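Forum > Small arms and learning > Data collection

Chess pick and place, how many demos before it stops being silly?

jillden_h
28/05/2025
Quick one before I lose the evening. Two arms, one board, trying to get pick-and-place on chess pieces out of teleop demos. Plan was 225 episodes, mostly pawns, then train overnight. Couple of grabs from the cameras so you can see the layout, captured pieces go either side of the board.
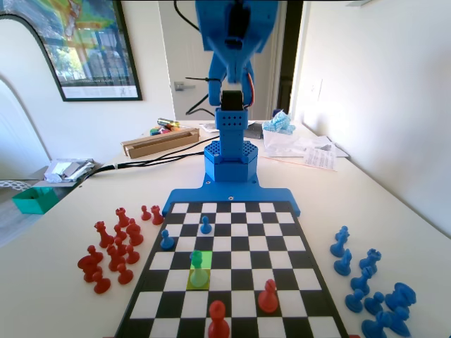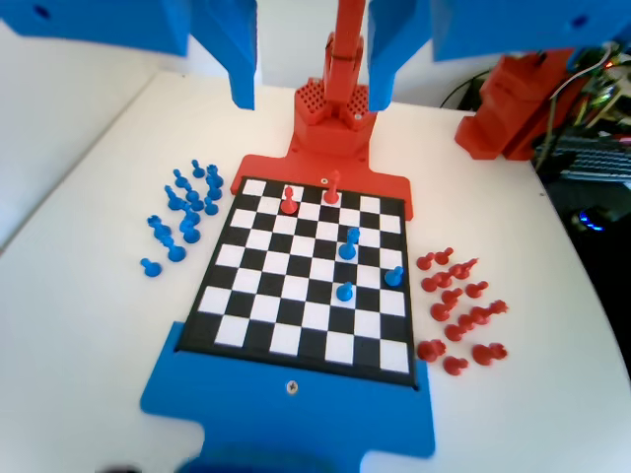 Few pieces on the board in both, side piles left as is.

Replies (7)

dokar
First grab has a square lit up yellow-green with a pawn on it. Is that overlay going into the training images or just for the operator?

jillden_h
Goes in. It's the target cue, policy gets no text. Second view doesnt have it.

dokar
Then I'd want it in every view or none. Otherwise it learns to look at one camera for the goal and half ignores the other. Had that with a sorting job, lost most of August to it.

bistano88
Disagree. One cue in one view is fine if that camera never drops frames. Seen it work with less. Bigger worry is the piles. Red and blue pieces all over the table both sides, same colours as the ones on the board, a couple lying down in the second grab. Clear them off and get it working on a bare table first.

Nahom Mekonnen
No no, leave the clutter in. Move it between episodes though. If the piles sit in the same spot for all 225 the thing will use them as landmarks and then you tidy up one day and it's lost. We did 20 episodes per layout, then shuffled everything by hand. Boring but it held up.

bistano88
Sure, if you've got the episodes for it. 225 isn't many to spend on clutter. That's my whole point

abdella_
what's your split on piece types? pawns are easy. Knights are a pain, the head is off centre so the fingers close on one side and it spins

jillden_h
4 pawns to every tall piece atm. Knights not really started. And yeah mine spin too

abdella_
flip that ratio imo. also throw in failed grasps where you back off and try again, dont delete them. Ours had only clean runs and the first time it missed it just hovered there closing on air

Update, later same thread

jillden_h
OK did a bit of both. Overlay now drawn in both views (took ten minutes, should of done it at the start). Piles stay but I shuffle them every 20. Retries kept in and tagged. Ran a short train on what I had, about 3000 steps, far too early to say much. Pawns near the middle of the board mostly ok. Far row is bad, it comes down short.

dokar
Check how many of your demos even go to the far row before you blame the model.

jillden_h
...not many. Right. More far row tomorrow.

bistano88
Still say bare table first but post the numbers either way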